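Packaging Basics, handout 4: Tuck boxes, folding and closing

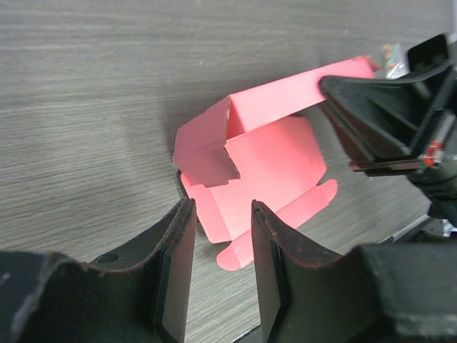 Fig. 1. Tuck box in pink paperboard, part folded, still open.

Bring this to the Saturday session. Notes are short, we go through most of it at the bench. Corrections to Janaka Gamage please, not to the front office.

1. Words we use

Blank — the flat sheet after cutting, before anything is folded.
Panel — a big face of the box. Usually four of them plus the glue strip.
Crease (or score) — pressed line where the board is meant to bend. Not a cut. People mix these up every year.
Tuck tab — the flap that slides inside to close the end. Rounded end so it goes in without catching. One in Fig. 1 is lying on the table.
Dust flap — small side flap, folds in before the tuck tab does.
Notch — little step or cut-out on a flap. On some designs it locks against the tab, on others it only gives clearance. Look at the end flap in Fig. 1, lower edge.
Bevel — angled corner. Two flaps meeting in a corner need somewhere to go.

2. Board

We use 300 gsm for the practice blanks. The thin stuff (185) is for the mock-ups only, it creases nicely but the walls go soft and bow out when you load the box. Don't swap them, the die is set for the heavier one.

Grain: paper fibers mostly run one way. Fold along the grain and the crease comes out clean. Fold across it and you may get cracking on the outside, a fuzzy lighter line. Test: tear a scrap both ways, the straighter tear is with the grain. Or bend it lightly in each direction and feel which one gives easier.

Colored board — check whether color goes all the way through or is printed on top. If its only on top, every cut edge shows. In Fig. 1 the cut edges look a bit paler than the faces. Customers do notice this, more on dark colors than pale ones.

3. Folding order

Pre-break every crease first. All of them, even the ones on the small flaps. Fold to 90 degrees, then a bit past, then let go. Skip this and the box fights you at the end.

Then:
Fold panels around, glue strip inside.
Press the glued seam flat, count to twenty, leave it alone.
Square the tube up. Push on opposite corners untill it stands open by itself.
Bottom end: dust flaps in, then tuck tab.
Top end: same, but leave open if product goes in next.

Work with the long side toward you or on a diagonal, whichever suits your hands. Kavinda Amarasinghe works on the diagonal and he's the fastest of us, so.

Most common mistake is tuck tab before dust flaps. It closes, looks fine, then pops open in the carton. Second most common is pushing the tab in crooked so one corner digs into the crease and splits it. Go in level, both corners together.

4. What to check

Gap between top panel and end flap. A hairline is OK. More than 2 mm and either the crease is in the wrong place or the tube isn't square. Square it first, then blame the crease.

Panels flat? A curve along the length is usually damp board. Move the stack away from the door.

Extra crease lines where there shouldn't be any — reject. They don't come out.

Flaps: all there, not torn at the root. Run a finger along the inside of the fold.

Scuffs: matte board marks easier than gloss. Clean table, no rings, no tape measures dragged across.

5. Case: the Prelavance order

Skomstead ran 3,803 soap cartons for Prelavance in June. Straight tuck, both tabs on the back panel. Almost all of them passed at the folding bench. Then the Mernau warehouse started sending photos of open ends.

What had happened: tabs were cut to the drawing, but the drawing had been done for thinner board. So tight fit, packers forced them, tabs bent, bent tabs don't hold. Fix was a slightly narrower tab and slit locks at the shoulders. New die from Nadar, old blanks went to us, which is why you have so many to practice on.

Think about, for next time:
Where in section 4 should this have been caught?
Would a reverse tuck have helped? Say why or why not in two lines.
What would you write on the drawing so it doesnt happen again?

6. To do

Fold ten blanks, keep your worst one and bring it. Mark with a pencil where it went wrong.
Sketch a blank for a box you have at home. Open it at the glue seam, flatten, trace. Solid lines for cuts, dashed for creases.
Read the pages on locking bottoms in the course folder, we start there at 9:30.

Bone folders are in the left drawer. Put them back in it.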